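Trandberg Family Walk Game: Setting Up a Race

1. Pick a start and a finish that every child can point to. Keep the first race under 321 paces.

2. Deal 2 trail cards to each walker. 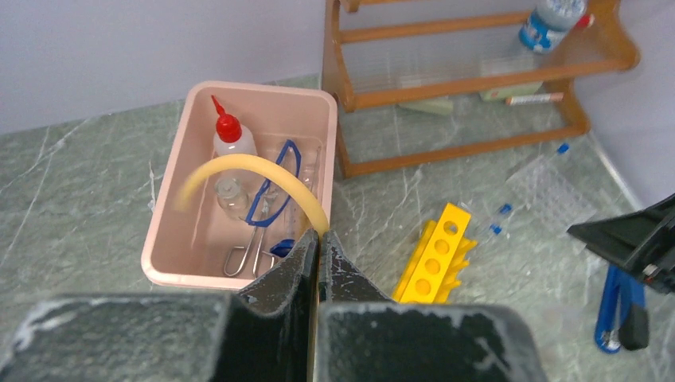 Pink tray with bottles and yellow tubing

3. Agree the prize before anyone sets off.

Note: Younger walkers may take a head start of 15 paces. 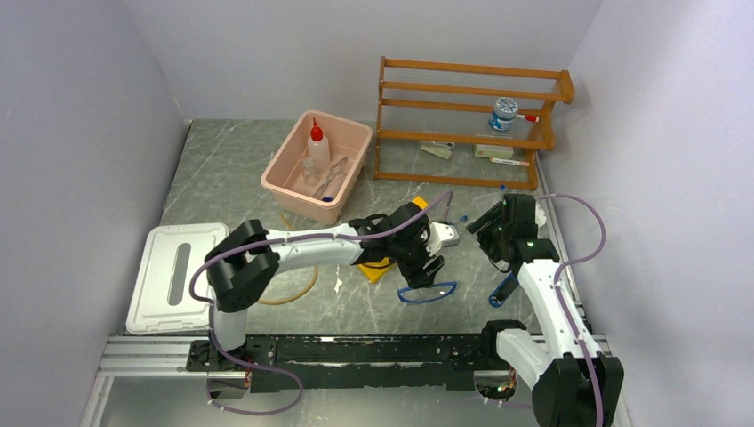

Bench with two arms on a rail

4. Call "Go" and turn the timer over.

Caution: Walk on steep or muddy ground. 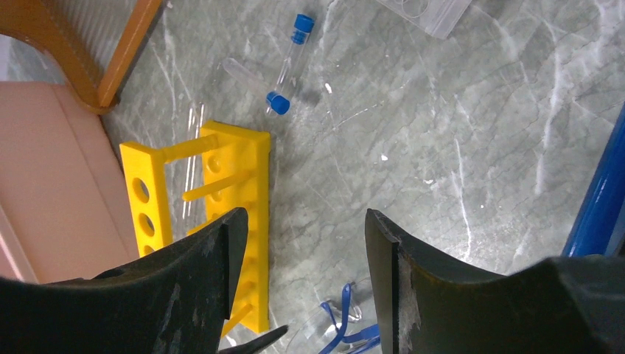
Yellow test tube rack on its side

5. The winner keeps the prize card until the next walk.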